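Teaching the Bathroom Task: An Interview with Csaba Sipos

Csaba Sipos coordinates the manipulation track of the Szekeres student project, a two-semester course in which teams record household tasks by hand and train an arm to repeat them. The current group works under the name Trerkinska. Its subject this year is bathroom cleaning. We spoke in September, before the first training run of the new term, and were joined for part of the time by Barnabás Fülöp, a third-year student who handles calibration.

Why a bathroom

Sipos says the choice was made on technical grounds. "Kitchen tasks are well covered. Bathroom objects are glossy, white, and close to the color of the wall. If your pose tracking depends on texture in the background, you find out quickly what it's worth."

The course previously used a single tabletop with printed mats. Students got good results on it and poor results anywhere else. Sipos moved the work to a furnished room for that reason and kept the software the same, so that the two years could be compared.

Demonstrations are recorded with hand-held grippers. A person does the task, the motion of the tool is logged, and the arm is trained on that log. Fülöp describes the marker cube as the part that takes the most care. "Each face has its own pattern. If a face is mounted a quarter turn off, the solver still returns a pose. It's a clean pose, and it's wrong. We lost a whole batch that way in the first term."
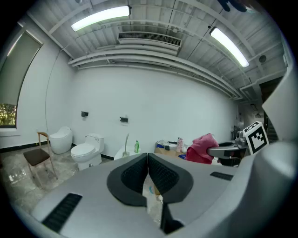
The wide lens brings its own problem. Straight edges near the border of the view bend heavily, and the first calibration model the team used, taken from an older course package called Farent, fitted the center well and the outer ring badly. Fülöp refitted it with 224 calibration views. "The error in the middle hardly changed. At the edge it dropped enough that we stopped throwing away recordings where the second gripper was far to the side."

Two hands

Single-hand tasks make up the first half of the syllabus. Teams pick up an object, move it, and release it. The second half is bimanual, and Sipos reports that this is where most of the schedule goes.

"Cloth is the standard case," he says. "With a rigid object, you can describe the state with six numbers. With a towel you can't, so the students have to think about where the two jaws are relative to each other and let the network deal with the folds."

He asks operators to move at a steady pace and to avoid correcting a bad grasp in the middle of a recording. A failed grasp is kept, labeled, and used separately. The target for the term is 2000 accepted demonstrations. At the time of our conversation the team had 499, divided among 4 tasks, with cloth handling the furthest behind.

Fülöp attributes the gap to review time. Every two-handed recording is checked for moments when either cube is lost from view. "People lean in over the table when they concentrate. The hood or the forearm comes between the head camera and the cube, and you have a hole in the track. Short holes we interpolate. Long ones we reject."

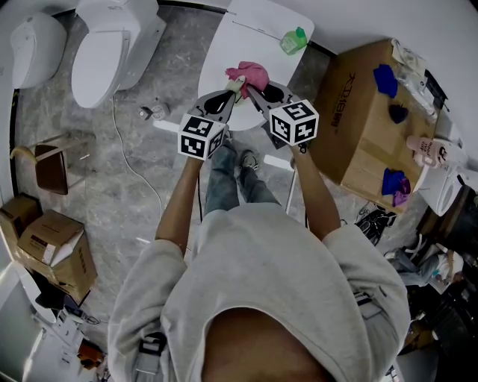

Training and evaluation

Policies are trained on the course's shared machine, Godier, in overnight jobs. Each team gets one slot and must submit its data split beforehand. Sipos does not allow the split to be changed after a result is known.

Evaluation is done with objects moved to new starting positions and, in the last weeks, with a different cloth. Grading is based on the written failure analysis, with the success rate reported but not scored. "A team with a low rate and a correct explanation passes," Sipos says. "I've had the opposite case too, and that team had to resubmit."

Fülöp will stay on next term as a lab assistant. His first job is a script that tests the orientation of every cube face before a session can be started. Sipos wants it in place before the new students record anything.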